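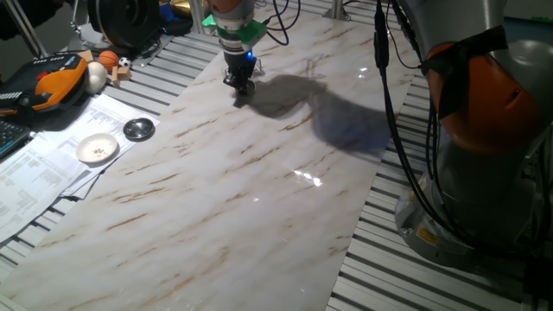
Slide 1. White surface with tan and gray veining, glossy finish.

Good afternoon, and thank you for coming after lunch. My talk is about how to choose and care for a stone kitchen top. I work at Ollico, where we cut and repair tops for homes and small cafes.

(Wait until people sit. Ask who has marble at home.)

First point: marble and acid. Lemon, vinegar, wine and tomato all make dull marks. We call this etching. Many customers think it is a stain and they scrub it, and then the dull area becomes bigger. A sealer does not stop etching. Please say this two times, people always ask again at the end.

Second point: the finish. Glossy stone shows every etch mark. Honed stone hides them better, but it can take oil more easily. For the cafe in Skurnen we changed from glossy to honed after 2 years, and the owner was happy with it.

(Pass the two sample pieces. Start from the left side of the room.)

Third point: daily cleaning. Warm water, a soft cloth, a little dish soap with neutral pH. Dry after. No bathroom spray — it often has acid inside.

Polishing by hand: we start with a 1000 grit pad, then go to 2000. Keep the pad wet and press lightly. If the mark is deep, stop and call a shop. I made this mistake in my own kitchen and the low spot is still there.

Price: the repair visit takes about 2 hours. Do not give numbers in money here, they are different in Sirnidness and people will compare.

(If time is short, skip the part about edges.)

Edges: a rounded edge chips less than a sharp one. Near the sink I always advise the rounded one.

Questions. The printed care sheets are on the chair near the door.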